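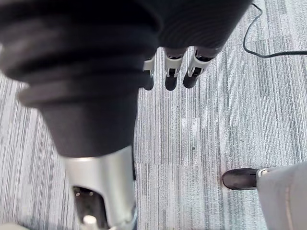 Yard signs that go back into storage dirty come out stained, and a stained sign is rarely worth a second campaign. Wash both faces with dish soap and cool water before stacking. Solvent cleaners lift screen-printed ink, and so does the rough side of a kitchen sponge. Hardware needs separate treatment, according to its surface. Plain metal with a polished finish, like the silver cylinder in the photo, takes a single pass with a damp cloth and a second with a dry one. Ribbed parts, like the dark cover over it, should be brushed along the folds with a soft paintbrush first, then wiped. The same applies to the corrugated edge of a plastic sign, where mud packs into the open channels and swells the layers apart if it freezes.

## Clearing the channels

Stand the sign on its edge with the channels vertical. Run a length of straight coat-hanger wire down each blocked channel, rinse with a garden hose at low pressure, and leave the sign standing until it stops dripping. Drying time in an unheated garage is two days. Signs stacked sooner will stick face to face, and the ink transfers when they are pulled apart.

If two have already stuck, don't peel. Slide a length of dental floss between them from one corner and work it across with a sawing motion.

## Wire stakes

Sort them before the season, not on the morning of a drop. Step stakes bend at the crossbar weld, and a bent one will split the sign it goes into. To straighten:

1. Clamp the crossbar in a bench vise with a scrap of wood on each side.
2. Slip a piece of pipe over the bent leg, down to the bend.
3. Pull slowly past straight, release, and check against an unbent stake.

Discard any stake with a cracked weld. Remove surface rust with steel wool and wipe the legs with a little machine oil, keeping it off the top few inches where the sign sits. Oil wicks into the channels and shows through white plastic as a gray band.

Stakes nest if they all face the same way. Bundle them by 25 with two bungee cords, one above the crossbar and one at the feet, and stand the bundles in a trash can. A loose pile of 300 takes half a garage bay and a good deal of patience to untangle.

## Stacking and labeling

Store signs flat, off the concrete, on two lengths of 2x4. Stood on edge, they take a curve within a month and keep it. Tie the stack with cotton tape. String cuts into the bottom edge.

Write the count, the office, and the ward on a strip of masking tape and put it on the short side facing the aisle. Date-specific signs ("Vote June") go in their own stack. A blank vinyl patch will cover the month, but press it on with a wallpaper roller or the corners will lift in rain.

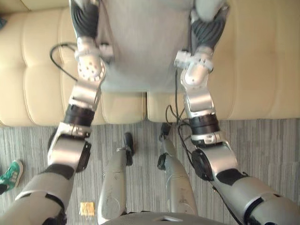
BRESDEN, June – Notes from the primary, entered as the signs came back. We put out 226 for the county clerk race and four large panels at the road junctions. Most of the small ones are reusable. The large panels are not; wind pulled the grommets out along the top edge of each.

The fix for next time is to back the grommets before the panel goes up. Cut two-inch squares from a ruined sign, glue one behind each corner with contact cement, let it cure overnight, and set the grommet through both layers. Arturo Bassi tried larger fender washers in place of the squares. They held, but the bare steel left rust streaks down the candidate's name.

Cable ties should be the black, UV-rated kind. Clear ones went brittle before the polls closed. Leave a finger's width of slack in each tie so the panel can move.

### Door hangers

We folded and packed 600 at Rebecca Fabbri's dining table. Some points on method:

- Fold against a steel ruler and crease with the back of a spoon. A thumbnail burnishes the coating and leaves a shiny track.
- Jog each stack on a baking sheet with a raised rim, using the corner to square two sides at once.
- Band in packets of 50 with a strip of scrap paper under the rubber band. Unprotected bands notch the top and bottom sheets.
- Keep packets in lidded plastic shoeboxes. Cardboard draws damp in a car trunk, and the hangers curl toward the uncoated side.

A curled packet can be recovered. Put it between two cutting boards with a full paint can on top and leave it until the next day. Ironing melts the coating.

### Clipboards

Walk lists smear in drizzle. A two-gallon freezer bag fits over a letter-size clipboard with the opening at the bottom, and a pencil will write on the sheet if you reach in from below. Ballpoints skip on damp paper. Tie the pencil to the clip with 18 inches of string – longer and it catches in gates.

Tiziana Villa has the pipe and the good vise. Stakes that need straightening should go to her garage, bundled, with the bent ones marked in red tape.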